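Cover the table

I have shared work tables with other people for most of my adult life, first in a school staffroom, then at a print shop in Bemurton, and for the past few years in a community workshop on Dimitriou Street. My opinion after all that time is a small one. Before you start a job on a table that isn't yours alone, put paper on it.

Most people don't. They wipe a space clear with a forearm and get going, and the next person finds the glue. Our tables are pale and they show everything. Last February we paid $300 to have one of them resurfaced, and that was money we had set aside for lamps.

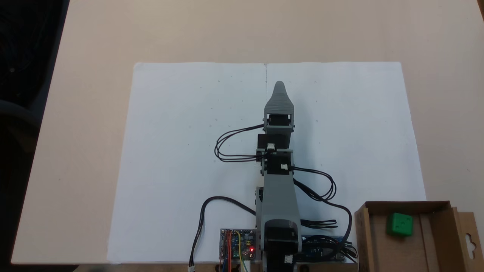 Paper is the cheapest fix I know of. Plenty of places sell silicone mats and rubber mats, and some of them are very good, but a mat is always smaller than the job. A sheet of white paper can cover most of a tabletop, it takes a faint fold line down the centre without complaint, and dark cables and small white plugs show up against it at a glance. Anyone who has hunted for a dropped connector on a speckled bench will know what that is worth. White paper also tells you when you've made a mess, and a dark mat hides it until your sleeve finds it.

Hagos Seyoum runs the Saturday session and disagrees with me. He thinks covering a table encourages people to be careless, and that a good worker should be able to leave bare timber the way it was found. He may be right about good workers. We have 76 members, and I would sooner plan for the ones who come in tired at seven in the evening and want to finish something before the doors close.

The other objection is waste, and I take that one more seriously. A sheet used once and thrown out is a poor use of a tree. Ours stay down until they are properly grubby. A few specks and some wrinkling are no reason to change them. When a sheet is finished it goes under the next messy job, and then into the recycling if it's clean enough to go. 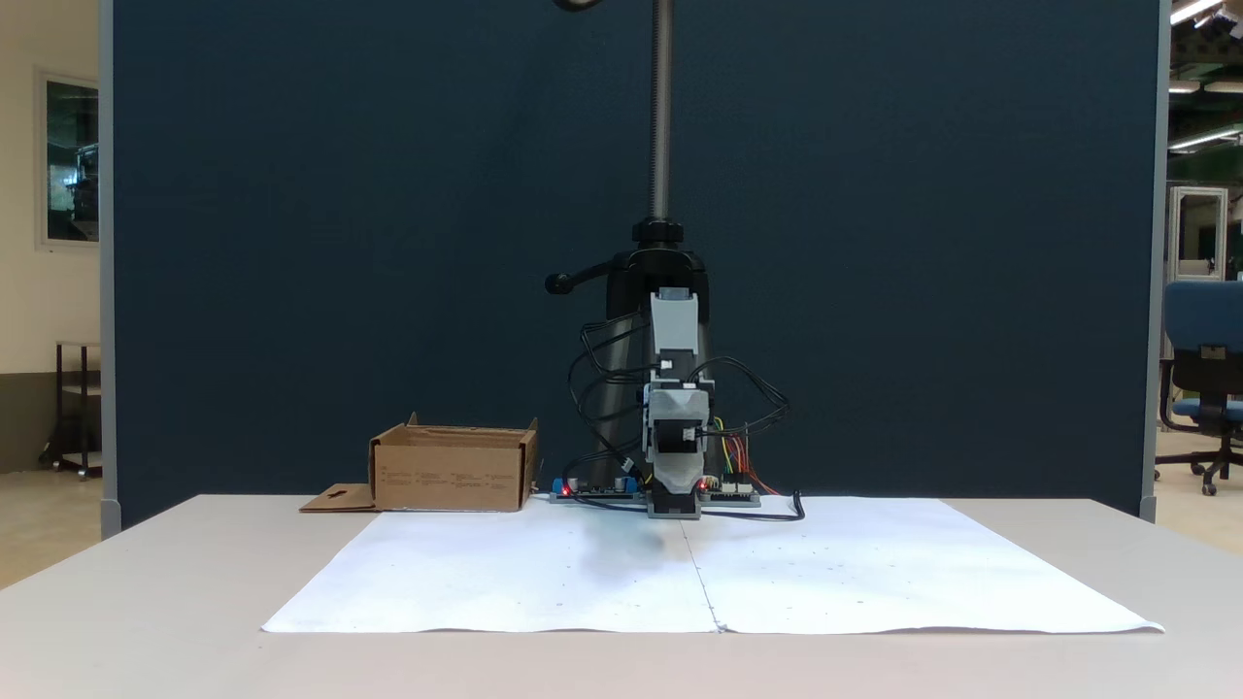
Two sheets side by side do the work of one big one, and they are easier to store. We buy ours in packs of 36 from Gruseck, which is a short drive away and doesn't charge for delivery on larger orders. A join down the middle bothers some people. I've never found that it got in the way, and you can replace one half and leave the other where it is. Curling at the front edge is more of a nuisance. A strip of low-tack tape settles it, provided you pull the tape off the same day.

I feel much the same about cardboard boxes. Keep one open on the table, off to the side, and put the offcuts and wrappings in it as you go. Ekene Odukoya wanted us to buy proper bench bins from the Trirkance catalogue, and they are handsome things, but a carton with its flaps folded back costs nothing and can be flattened when it gets tatty.

None of this needs a sign on the wall. We had a sign, and people leaned things against it. What works is leaving the paper where a newcomer will see it – on the shelf by the door, in our case – and laying a sheet down yourself when you start. The ones who come after you mostly do the same.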